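Filed under: Home & Garage > Weekend Fixes

June 2025 | by Dorottya Antal

I put up with a wobbly round table for two years before I did anything about it. Folded cardboard under one foot, then a beer mat, then a fancier bit of cardboard. If that's you too, you can sort it out in an afternoon!

First, find out if it's the table or the floor. Turn the table a quarter turn and push down on the edge. If the wobble stays with the same leg, it's the table. If it moves to a different leg (mine did, old kitchen, wavy tiles), the floor is your problem and you want adjustable feet.

Now clear the top, grab a friend and flip the whole thing onto a blanket. Check every bolt before you buy anything. My neighbor Norbert Pap had a set of feet in his cart before he found one loose bolt, and 3 minutes with a wrench fixed the lot. 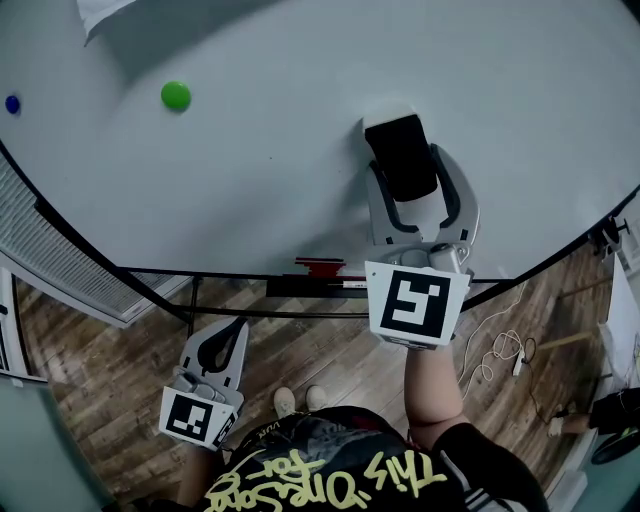

A big white round top with a thin black rim.

For adjustable feet, measure the leg ends first and get the kind with a threaded stem. Drill straight down the middle of each leg, go slow, and wrap some tape around the bit so you know when to stop. Tap in the threaded inserts, screw the feet all the way in, then flip the table back over.

Last part is the fiddly one. Lean on the edge, find the foot that lifts, and wind it out half a turn at a time until it sits tight. Then do it again after a week, once everything has settled. I forgot that bit and was back to the beer mat by September.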